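Two Arms, One Table: Building a Bimanual Picking Station in a Shared Workshop

Project report, Skiltulbridge community workshop
Hemi Nepia and Rasmus Ķēniņš

Our plan for this project was simple to say and hard to do. We wanted two robot arms on one table, both driven from a laptop, doing small jobs that people do without thinking. Pick something up, turn it, put it down next to something else. We started in September with the arms, a table and a lot of hope, and we learned more in the first month than in any class either of us has taken!

Rasmus did most of the mounting and wiring. I (Hemi) wrote the control scripts and the camera code. We both did the testing, which mostly means we both sat there eating fruit and saying "try it again."

1. The wrist cameras

Each arm carries a small camera at the wrist, so the program can see what is between the fingers. We tried to get by with a single overhead view at first. It was fine for finding things on the table and hopeless for the last little bit of a grasp, when the gripper covers up the very thing it is reaching for. Moving the cameras to the wrists was the best decision we made.

The trade-off is blur. When the wrist swings quickly, everything in view smears, and bananas turn into one soft yellow patch with dark specks in it. The fingers stay sharp enough to use because they travel with the camera.

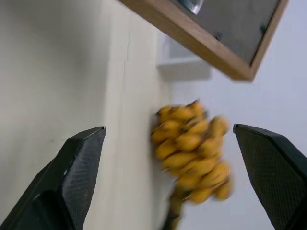

Vol. 2, No. 9

We like bananas as a test object. The color stands out well against a pale wall, and the bunch has a shape no simple box model can fit. Our detector (we named it Vimitz, after a typo that stuck) looks for the yellow area first and then tries to work out which way the stem points. Stem direction matters a lot, and it is still the weakest part of the code. With a still wrist it does well. With a moving one it guesses, and it guesses with great confidence.

Our fix so far is to stop and look. The arm moves, holds still for a moment, takes its picture, and only then plans the next bit. It makes the whole thing slower, but watching it pause and then go straight to the right place is really satisfying. We also trained Vimitz on nearly 3000 wrist images, and we kept the blurry ones in on purpose.

2. Grippers

The finger pads have a fine crosshatched texture on the inside faces. We had a long argument over whether to cover them with foam. Rasmus wanted foam for the fruit, I wanted to keep the texture for flat things like wooden rails. We kept the texture and turned the closing force down in software instead. I am still pleased about this.

3. Working with both arms

The wooden frame with the dark panel is our two-arm task. It lies flat on the near part of the table, and the goal is for the arms to come in from either side, take hold of it and turn it square to the table edge. One arm on its own just pushes it around. With both, timing is everything, and if the left side closes even a little early the frame twists away from the right side.
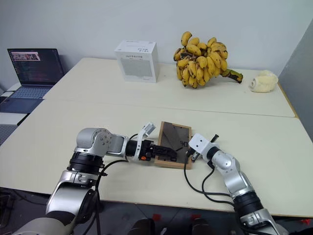
The script we call Niteck handles the timing. Each arm reports when it is in position, and neither is allowed to close until both have reported. Before we added that check we had a run of 20 tries where the frame ended up in a worse place than it started in almost every one. Afterward it got so much better that we both yelled.

Cables were the other surprise. The camera cables need slack or they tug when the wrist turns, but too much slack leaves a loop lying on the table where it can catch a corner. Rasmus re-routed the right side more times than he would like me to write down. We want to try a light spring to hold the loops up.

4. What is left to do

The seam across the tabletop is next on the list. A thin object sliding over it can snag, so for now we keep the tasks on the near section. We also want Vimitz to say when it is unsure about the stem, and to ask for a second look from the other wrist.

Thanks to Dambrauskienė for the long loan of the bench tools, and for letting us stay until 9 in the evening on the night the frame finally turned.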